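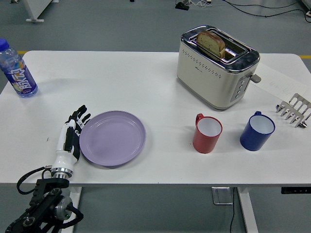

## 4. Setting up the breakfast task

This section is for operators of the Bratell arm who want to try the toast task on their own table. Please read section 3 (emergency stop) before you begin.

We must first be clear about what the machine can do at present. It can bring a plate forward and move a mug by the handle. It can take toast from the slot when the slice stands high enough. It cannot yet butter bread, and it should not pour anything hot. In our trials at Flandley it made 732 attempts at the toast step and completed 457 of them without help. A person is still much faster.

### 4.1 Laying the table

1. Clear the table and wipe it. Crumbs disturb the fingertip sensors.
2. Put the plate close to the front edge, on the same side as the hand. Use a plate with a raised rim. A fully flat one is very difficult for the fingers.
3. Put the toaster towards the back, with its long side along the back edge of the table. The lever must stay free.
4. Stand the mugs in front of the toaster with a gap between them. Choose mugs of different colours, so that the spoken command "red mug" has only one meaning.
5. Place the toast rack at the end of the table opposite to the hand.
6. Move the arm slowly by hand to the plate and back. Check that the wrist cable does not catch on the table edge.

**Note:** Drinks bottles may stay on the table if they are closed and kept in a back corner.

**Caution:** Do not leave paper near the toaster when it is switched on. For practice without heat, unplug the toaster and use a slice of bread as it is.

### 4.2 Running the task

1. Start the Psarras control program and choose *Breakfast*, then *Single slice*.
2. Wait until the fingers open and close one time.
3. Say or type the command. Stay outside the reach of the arm.
4. If the hand holds the bread and does not move for 17 seconds, press *Release*. Do not pull the slice out of the fingers.

**Caution:** Never put your own hand between the fingers and the plate while the motors are on.

### 4.3 Care of the fingers

Clean the fingertips with a dry cloth after each session. Change the finger cords after 2,000 grips. The program shows the number under *Service*.

Questions about this section can be sent to Crisanto Mangubat at the Pultgate office. Please include the log file and the program version.

Text last changed: May 24, 2023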